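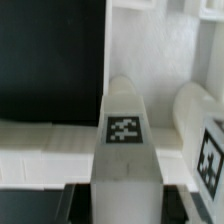 Vol. 20, No. 2

Winter coat label Cakent says its new parka is "warmer than down." Shoppers may want to wait

Cakent, the outerwear label owned by Okport, will put its first parka without down or fur on sale in November, and the company is making large claims for it. The coat, called the Romau, is said to be warmer than a goose down parka of the same weight, to dry in half the time and to last "a lifetime of winters." It will cost $173.

The filling is a polyester fiber that Cakent buys in. A spokesperson would not name the supplier or say whether the same fiber is sold to other brands. Synthetic fills have gotten a lot better, and there are good coats made with them, but "warmer than down" is a phrase that has been printed on hang tags for decades and it has rarely come with numbers attached.

There are numbers this time, up to a point. The press kit has a one-page chart comparing the Romau with "a leading down parka," which it does not identify. The fill power of the down coat isn't given. Neither is its age, or whether it had been washed, and a down coat that has been through a bad wash can lose a good deal of its loft. Asked for the full test report, Okport said it was "not a consumer document."

The lifetime claim gets smaller the longer you read. The printed guarantee covers zippers and seams for 2 years. The filling is left out, and so is the trim around the hood, a brushed acrylic pile that the catalog calls "fox-look."
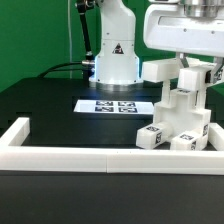 Mieczysław Stępień, who has repaired and relined coats for 58 winters, was shown a sample on Thursday and turned it inside out before he said anything. He liked the stitching at the pockets and thought the zipper was a decent one. He was less taken with the fill.

"It's a nice warm coat today," he said. "Sit on it in a car for three years and then bring it to me. They all go flat at the back first."

He also pointed out that the lining is closed on every side, so a flattened panel can't be refilled without cutting the coat open. Cakent's answer to this was that refilling "should not be needed."

Okport has been here before. Its Nghiêm line of quilted jackets was sold as fully windproof, and the word was later changed to "wind resistant" on the website. The company describes that as a routine update to the wording. The price stayed where it was.

None of this makes the Romau a bad buy. It is light, the hood fits over a hat, and the cuffs are long enough to cover the wrist when you reach for something. For people who won't wear fur or down, the choice at this price is still thin, and one more coat on the rack is welcome. The claims on the tag are another matter, and for now they rest on a chart with one coat's name missing.

The Romau comes in black, navy and rust. Cakent is offering 20 percent off to customers who order before it reaches stores, with returns accepted only if the tags are still on.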